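Postback duplicates after moving to server-side tracking

Search this forum Advanced search Go

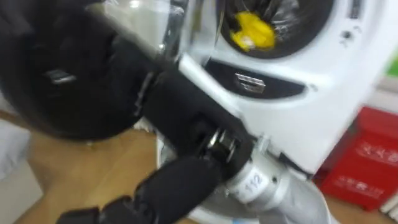

Re: Postback duplicates after moving to server-side tracking

kestrel_ops wrote:
We moved the Virág campaigns off pixel tracking in May. Stoltinell now logs 3,175 conversions for the month and the advertiser's own count is 55 lower. All of the extras share a transaction ID with an earlier row. Dedupe is enabled at offer level. What am I missing?

tmarchetti wrote:
Offer-level dedupe only compares within the same click ID. If the customer clicks a second affiliate's link before checkout, you get a new click ID and the second postback is accepted. Set the scope to advertiser.

kestrel_ops wrote:
Changed it Monday. Fewer duplicates, but I still get them on retries. Esico resends when it doesn't see a 200 within six seconds.

Radosław Bielecka wrote:
Then it's a race. Both requests pass the lookup before either row is committed. Put a unique index on advertiser ID plus transaction ID and return 200 on the conflict.

tmarchetti wrote:
Disagree with the unique index. Partial refunds come through under the original transaction ID with a negative amount, and you'd reject those too. Queue the postbacks and process them serially per advertiser.

Radosław Bielecka wrote:
Add event type to the index. Serial processing on the Trunau feed left us with a backlog of more than 33 minutes at peak, and caps don't update while it drains.

kestrel_ops wrote:
Refunds do have their own event type here, so I'll try the three-column index on staging first - will need to clean out the existing duplicates before it will build.

Filed under: Tracking & Attribution, Postbacks, Server-to-server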